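Small Soft Things: Sorting the Odds and Ends After a Move
Speaker notes, Eusebio Ospina
Primgate Hall, 31 Aug 2021

Slide 1. Title

Wait for the door to close. Say who I am. I run the packing and unpacking side at Sellent, which means I spend most of my week in other people's kitchens and spare rooms. Today's talk is on the last hour of an unpack, when the furniture is in and the boxes are flat and there is still a layer of small soft stuff on every table.

Ask for a show of hands: who has moved house in the past two years? Who still has a bag of bags?

Slide 2. What I mean by small soft things

Wrapping paper, tissue, thin plastic bags, foam sheet, bubble wrap, paper towel, produce bags, the sleeve the remote control came in. Anything light enough to blow off the table when somebody opens the front door.

They don't get their own line on the job sheet. We allow time for the beds and the dishes. The soft stuff gets whatever is left, and most days that is ten minutes with people already putting their shoes on.

Slide 3. Why it matters

Three short points, don't linger.

Plates and cups. The paper and the thing inside it look the same from across the room. In June we had a customer in the Praleo apartments who lost an eggcup and a sugar spoon that way. Both went out with the tissue. We paid for them, but the spoon was her mother's.

Recycling. Paper with plastic in it gets refused where we take it. The Tawfik yard sends the whole sack back and we drive it home again.

Time. A sack that comes back gets sorted twice.

Slide 4. What we did

Over the spring and early summer the crews sorted the leftovers on a table before anything went into a sack. One person sorted, another checked. They logged each piece that went across the table.

1255 pieces in all. That sounds like a lot. It is a couple of tables' worth from each job, and the jobs were mostly small apartments.

969 went into the right sack the first time. Give them a second to read the number off the slide.

Of the rest, 173 were paper called plastic, or plastic called paper. The others were a mix: pieces with tape on them, padded envelopes, some foam that no one could agree on. If asked about the foam, say I'll get to it on slide 9.

Slide 5. The table

Clear it first. This was the biggest single change and it cost nothing. Crews had been sorting on top of whatever was there, usually mail and keys. One set of keys went into a sack on the second job. We got them back.

Good light. Move the table to the window if it will go. If not, bring the work lamp in from the truck.

Shut the fan off. Shut the door too if you can stand the heat.

Slide 6. Open everything

Every crumpled piece gets opened flat before it goes in a sack. People hate this rule. It feels slow. The crews who kept to it lost nothing after the first week, and I have the claims book with me if anyone wants to look at it over coffee.

Don't squeeze a piece to check if there is something inside. A thin glass ornament will break. A ring won't be felt through four layers.

Slide 7. Sacks and labels

Clear sacks for paper, blue for plastic film, and a cardboard box for doubtful pieces. The box stays on the table. We tried it on the floor and people used it as a trash can.

Write on the sack before you fill it. The marker doesn't take on a full sack, the plastic moves around under the pen.

(Skip ahead if we are past twenty minutes. Slides 8 and 9 can go.)

Slide 8. Tape

Tear it off if it comes off in one pull. If it doesn't, the piece goes in the trash. I know some of you disagree. The yard asked for it this way and I am not going to stand over a sheet of tissue with a pair of scissors.

Slide 9. Foam

We don't recycle it. We reuse the flat sheets between plates and throw out what is torn. The Praleo building takes clean foam from us for its own packing room, so ask at the desk there before you load it.

Slide 10. The piece that fools everybody

Most of those 173 looked like the one on the screen. Leave it up and let people answer before I say anything. Take two or three answers. The room usually splits.
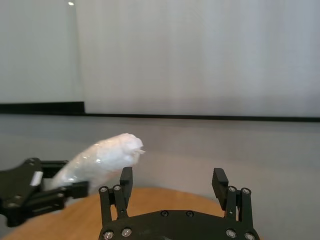
Slide 10: White, thin and crumpled. Plastic bag or wrapped tissue?

I can't tell you from the picture, and I have looked at it a lot. You can see some light through it, which makes people say plastic. Then they look at the wispy edges at the far end and change to tissue. Thin tissue lets light through as well. Thin plastic can go ragged when it is torn.

So the point of the slide is that looking is a poor test on this kind of thing. When a piece is bunched up like that, all you have is the color and the outline.

Slide 11. Three tests for the table

Hand out the sample packs now. One pack per row, pass them along. There should be a bag piece and a tissue piece in each.

Ear. Rub it next to your ear. Film has a sharper crackle. Tissue is softer, more of a rustle.

Tear. Pull a corner slowly. Film stretches a little before it gives. Tissue goes straight away and leaves fuzz.

Fold. Crease it and let go. Tissue holds the crease better. This is the weakest of the tests - some heavy bags hold a crease too - so use it last.

If a piece still isn't clear, put it in the box. The box gets looked at back at the depot by one person with time to do it.

Give them a few minutes with the packs. Expect noise. Collect the packs at the end of the row and check that the tissue pieces come back, people use them.

Slide 12. What I'd change

I would put the sorting on the job sheet with its own half hour. We have done that since July and customers have not complained about the bill.

I would also start it earlier. Set the table up when the first kitchen box is opened, and sort as you go. By the end of the day everybody is tired and the pile is up to the window.

Slide 13. Questions

Likely ones: wet paper (trash), tissue with a shiny coating (trash, after the tear test), who pays for the sacks (we do).

Leave the job sheet template on the table by the door. Spare copies are in the green folder.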